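Home | Issues | Sections | Authors | Search

4.2 Do age labels on teething toys tell parents anything?

Age labels on teethers and soft toys are usually treated as settled facts. A box says three months and up, the shop puts it on the three-month shelf, and the parent buys it. We doubt the label does as much work as the trade claims. Earlier reports leaned on surveys paid for by sellers, and those surveys asked parents whether they "valued clear age guidance." Almost everyone values clear guidance when asked that way. It says little about what they do in the aisle.

We used sales records from two baby goods chains, Cerska and Solheim, for 18 weeks beginning in May. After we dropped gift cards, returns and bundles, 3,019 purchases remained in which the buyer had given the child's age in months at sign-up. Each item was matched to the age printed on its package. Where the package and the shelf tag disagreed — and this happened more often in the Solheim records than we had been led to expect — we kept the package.

The match between label and child was weak. Buyers of teethers bought early, often well before the printed age, and buyers of plush toys hardly seemed to look at it. One could argue that parents buy ahead and put things away in a drawer. Perhaps they do. But the Nasatell report, which makes this argument, offers no evidence of any drawer, and its authors did not ask when the toy was first handed to the child. We can't settle the point with receipts either.

The loyalty sign-up is a further problem. A parent who gives a birth month in exchange for a coupon may not be typical, and some birth months are plainly wrong (a few would make the child older than the chain). We removed the impossible ones. The merely unlikely ones are still in.

Coding was done on paper first and entered later. Diễm Lý coded the full set and a second reader coded the teethers again without seeing her marks. They differed mainly on items that carry two ages, such as the Zirnby rattle, where one age is for holding and the other for chewing. Figure 3 shows printed listings of the kind used in coding. 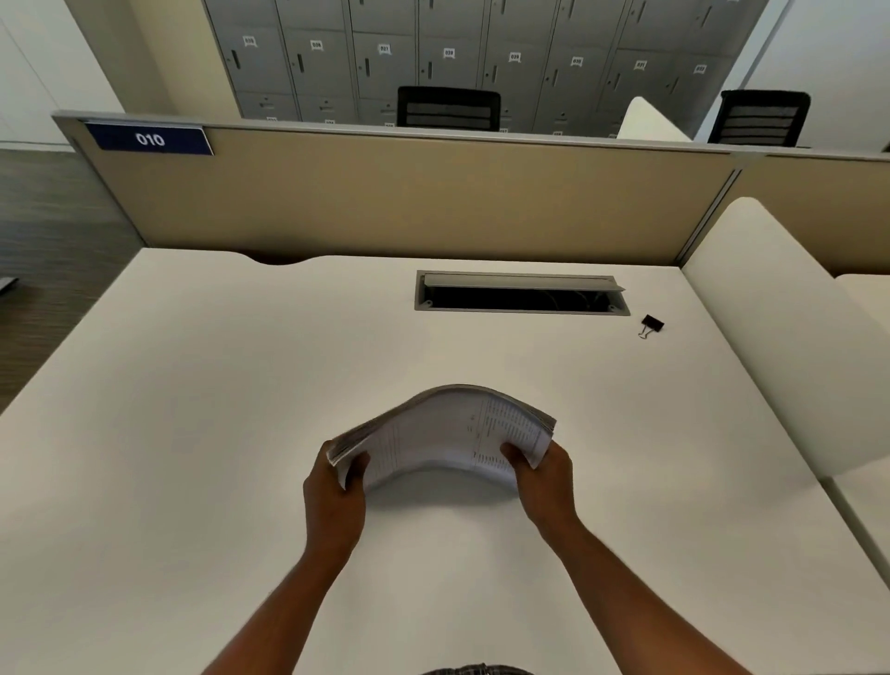

Figure 3. Printed listings, held over a desk.

None of this means the labels are useless. A warning about small parts is a different matter from a suggested age, and we did not test warnings. Our complaint is with the suggested age alone, and with the habit of reading a sale as proof that the buyer agreed with the box. Until someone follows the toy home, we would treat claims of that sort with some care.

2 comments | Share 18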